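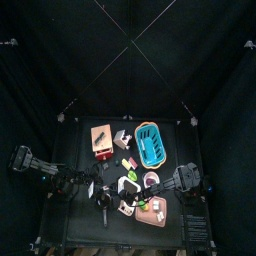
Fig. 1. Small pieces grouped on a black tabletop, with the drawer box at back left and the basket at back right.

Section 2. Laying out the Plundetti play kitchen (set 704)

You have opened the carton. The carton will never close again. Keep it anyway until you have checked the contents against the packing slip.

Before you start
You need a flat table at least 130 cm wide and an adult who can tell a toaster from a drawer box. Both have some red and some wood on them. Allow roughly 121 minutes if children are helping, or much less if they are asleep.

Small pieces

1. Stand the drawer box at the back left with the red drawer facing you. Check that the drawer slides before you put anything on top.

2. Put the basket at the back right. Ours is teal with an orange rim. Long pieces can lie inside it, like the bright blue one in Fig. 1.

3. Set the yellow and pink blocks side by side in front. They may be served as any food the cook cares to name, and the cook's decision is final.

4. Place the white bowl in front of the basket and put one piece in it. The bowl is small. A second piece will go in, and a third will go under the sofa.

CAUTION: Small pieces are a choking hazard. Keep them away from children under three and from dogs of any age.

Appliances

5. Clear the small pieces to one side. Yes, you just put them out. Appliances are easier to place on a bare table, and our testers would not hear of doing them first.

6. Put the cooking pot at the far left and fit the black lid, gray knob up.

7. Place the red toaster behind the pot and a little to the right. Drop both slices of toast into the top slots with the green design showing.

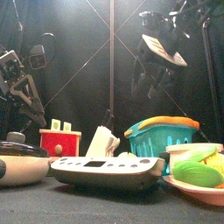 Fig. 2. Pot, toaster with toast, button-front appliance and knife block in position.

8. Set the white and gray appliance front and center, buttons toward the cook. Adults disagree about what it is. Children have never asked.

9. Stand the knife block behind it with the black handle toward the back.

NOTE: The toast does not brown. Returning the toaster for this reason will get you a polite letter.

Putting away
Small pieces go in the basket first, then the bowl on top. Wipe everything with a damp cloth and let it dry before boxing. Do not put any part in a real oven, however sincerely you are asked.

Missing a piece? Look inside the pot, then write to Faraji Kaijage, Vallen Spare Parts, quoting set 704 and the color of the piece. Spare parts closes for August.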